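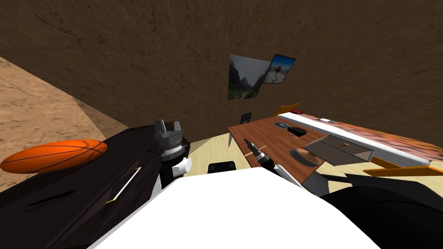 On the Keeping of Household Papers

Print this post | E-mail this post

It has been the practice of this household to review its papers once a year, in June. The review was not held last year or the year before, owing to the move from Killdale to Jiltcombe, and the results of that omission were considerable. The present post sets out how the arrears were dealt with and which rules have now been adopted. Several readers wrote after the earlier post on moving house to ask for this information.

The papers at the start of the exercise filled five cartons. These had been packed in the order in which the rooms at Killdale were emptied, and the contents followed no other order. A water bill could be found next to a school report, and a set of tax forms had been divided between two cartons with a road atlas in between. The oldest item that could be dated was a receipt for a washing machine bought 16 years ago and disposed of well before the move.

The first stage consisted of sorting only. No paper was read in full, and none was thrown away. Each sheet was placed in one of the following groups: money, house, health, school, vehicles, and letters. A further group was opened on the second evening for papers whose purpose could not be determined, and this group grew faster than was hoped. It included a key tag, a warranty card with no product named on it, and a page of measurements in my own handwriting which I am unable to connect with any room in either house.

The second stage was the decision on what to keep. The household had previously kept everything relating to money without limit of time. After some reading, and one conversation with the person who prepares our tax return, it was agreed that ordinary bills would be kept until the following annual statement had been checked, and that tax returns and the papers supporting them would be kept for seven years. Papers relating to the purchase of a house, births, marriages, and military service are to be kept permanently. Readers should confirm the proper periods for their own circumstances, which may differ.

Under these rules 792 sheets were set aside for destruction. The household shredder is rated for a small number of sheets at one time and must then rest. It was used for one evening and the remainder was taken to Skekell, the print shop on the main street, which accepts papers for shredding by weight. The charge was reasonable and the staff were courteous. It should be noted that staples may be left in, a fact I learned after removing them.

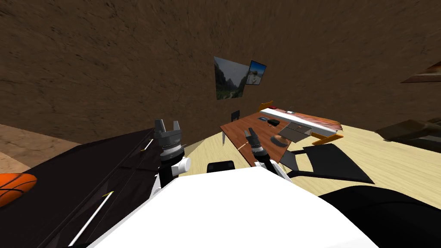

The question of where the remaining papers should be kept took longer to settle than the sorting itself. At Killdale they had been divided among a hall closet, a kitchen drawer, and the underside of a bed. The proposal now before the household was that all papers in current use should be in one place and should be within reach of a person seated to write. A steel filing cabinet was considered and declined on grounds of noise. My own preference is for a long dark cabinet of the kind on the left in the picture, with a glossy surface and only a couple of thin handles on its front, placed near the desk. The objection raised was that a glossy black surface will show dust, and this objection was sustained. The matter was resolved by the purchase of a secondhand oak sideboard for 80 dollars, delivery included, from a seller on the far side of Jiltcombe.

The sideboard has three drawers and a cupboard. The top drawer holds papers awaiting action. The second holds the current year, in folders. The third holds stamps, envelopes, the checkbook, and spare folders, and no other item is permitted there. The cupboard contains the tax years, one box for each, with the year written on the end that faces outward. Permanent papers are held in a locked metal box on another floor, and a written list of its contents is kept in the second drawer.

The folders are the plain manila type sold by Pringle. Colored folders were used at Killdale and proved to be a mistake. Green had originally meant insurance, but when the green folders ran out blue was substituted, and from that point the system could be followed only by someone who remembered the week in which it happened. Labels are now written in pencil - ink was tried and regretted - and the wording is kept short. "Car" has been found to serve better than "Vehicle Maintenance and Registration."

Letters were exempted from all of the above. They were not counted or reduced. It had been my intention to place them in order of date, and a beginning was made, but a good many carry no date, and others had become separated from their envelopes. They have been returned to two shoe boxes and will be considered at a later time. An aunt's recipe for pickled beets was found among them and has been copied out for the kitchen.

Incoming mail is to be opened on the day it arrives, standing, beside the recycling bin. Anything that requires an answer goes to the top drawer. The top drawer is emptied once a week, after supper. Compliance so far has been good, with the exception of the magazine renewals, on which there is a difference of opinion within the household that I do not propose to air on this page.

The next review will be held in June. The group of papers without a known purpose will be kept until then and examined once more before it is shredded.

Recent posts

Moving House: Notes on Cartons and Their Labeling
The Jiltcombe Library and Its Hours
A Second Report on the Gutters
Pickled Beets, Copied Out
On Leaving Killdale

Contact | Copyright, all rights reserved | Back to top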